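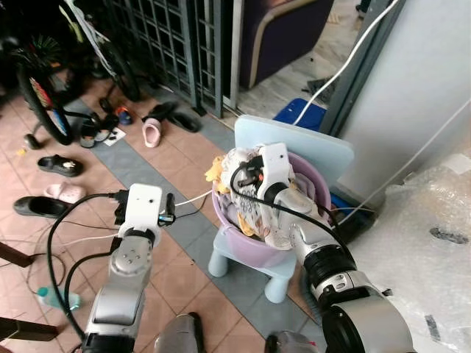
Laundry room and back hall, summer walk-through

Okay, second half of the rental checklist! I did the kitchen and baths with Shahla Jalali this morning and she had to run, so the comments from here on are all mine.

1. Dryer vent, inside and out. PASS, with a note. I pulled 17 inches of matted lint out of the duct (gross, and kind of satisfying). Outside flap opens fine. Please put this on the October list too.

2. Washer hoses. FAIL. The cold hose has a bulge near the tap end, so I shut the valve and left a sticky note on the lid. Märta Holmgren is picking up a braided pair, and she knows which length.

3. Floor. PASS. One tile by the back door rocks a little when you step on it -- not a trip hazard yet, but I marked the corner with blue tape.

4. Laundry baskets and basins. PASS. Keep them out of the path to the door, please. I caught my toe on one last time and said some things.

5. GFCI outlet. PASS. Tripped and reset on the first try. The cover plate is missing a screw and I had one in my pocket, so that's done.

6. Smoke alarm in the hall. FAIL, then PASS. Dead battery! New one is in, and I held the button until the dog next door started up.

7. Detergent and bleach. NEEDS WORK. Everything is on the low shelf and the next family has a toddler. Move it all up high or get a latch. I'd do both.

8. Water heater. PASS. No drips, pan is dry. I set it down to 120 because the kitchen tap was way too hot for my liking.

9. Back door deadbolt. PASS, but sticky. A puff of graphite helped some. If it's still grabby next visit I say we replace it.

Meter reading for the binder: 2373.

Walked June 27, 2018. Still open: items 2 and 7, plus the rocking tile when somebody has grout out anyway.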